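Chapter 9
Shared Rooms: Floors, Furniture and Small Items

Learning aims

After studying this chapter, the reader should be able to describe how the floor of a shared workroom is divided between seating, standing equipment and walking space; plan a short clearing routine for such a room; sort loose items found during clearing; and write a room record that another person can follow.

Key terms: clear floor, standing equipment, holding tray, floor mark, room record

9.1 The floor as a working surface

Chapter 8 dealt with desks, shelves and drawers. Those surfaces belong, in most offices, to a particular person or team, and the rules for their care can be settled between a few people. The floor is different. Everyone in the room uses it, and few people regard it as theirs to look after. Items that fall from a desk remain where they land. Chairs are left where the last user stood up. Equipment on stands is moved for one meeting and stays in its new position for a month.

In this book, the term clear floor refers to any part of the floor that is meant to be free for walking or for moving furniture. The term does not include the space under a desk, where a seated person must be able to stretch the legs, or the space taken up by the foot of a stand. These areas are in use even when they look open, and a plan of the room should show them as such.

The type of flooring affects the work. On carpet, small items are held in place but are hard to see. On smooth tile, they are easy to see but may roll or be pushed some distance by a passing foot or a chair wheel. Glossy tile also reflects ceiling lights and windows, and a pale object lying on a pale tile can be missed by a person who looks only from standing height. For this reason, Aksel Þorgeirsson's handbook for the Dandton training rooms asks staff to check the floor from two positions, once from the door and once from the wall opposite.

9.2 Standing equipment

Standing equipment includes whiteboards, screens, partitions, coat racks and lamps that rest on the floor on their own supports. A whiteboard on a stand is the most common case. The board itself may be large, but the part that matters for clearing is the foot. A T-shaped foot reaches out beyond the face of the board and lies low, at a level where people seldom look while they are writing or reading.

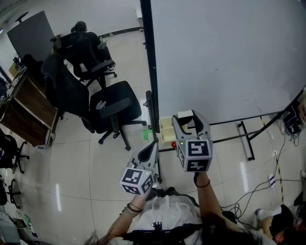
Small objects tend to gather near supports of this kind. A marker cap, a magnet or a scrap of tape dropped during a meeting comes to rest close to the base and is passed over in ordinary sweeping. The space beneath the board should therefore be treated as a separate area in the clearing plan, with its own line in the room record.

Tape on the floor requires some care. It may be a floor mark, placed on purpose to show where a stand or a table belongs, or it may be waste. A floor mark should not be lifted until the room record has been checked. Where the record says nothing, the tape is left in place and the question is entered for the next user of the room.

9.3 The holding tray

A holding tray is a shallow, open container in which loose items are placed while a room is being cleared. It allows the person doing the work to finish the floor before deciding where each item should go. The tray may be set on the floor within easy reach, provided that it is moved along with the work and is not left in a walking space.

Items are sorted only when the floor is finished. Those with a known place are returned to it. Those with a known owner are left at that person's desk. All others go to the room's lost property box with a dated slip.

9.4 Chairs

Office chairs on wheeled bases drift. The rule adopted at Itby, and used in the exercises for this chapter, is that an empty chair is returned to the nearest desk with its back to the room. A chair in use is never moved, and a person who is seated and working is not asked to rise. The floor beneath that chair is entered as "not reached" and is taken up on the next round.

9.5 Case study: the Wancombe project room

Thảo Hồ and Florian Rüegg kept a room record for a shared project room at Wancombe during February. Over 11 working days they entered 61 loose items found on the floor. Most lay within a short step of a desk or a stand. In their notes, Hồ remarks that the walking space in the middle of the room was nearly always clear, and that the effort spent on sweeping it each evening could have been better used along the edges.

Their record sheet is given in full in Section 9.6. Before turning to it, readers should draw a simple plan of a room they use often, marking the clear floor, the seating and the foot of each stand.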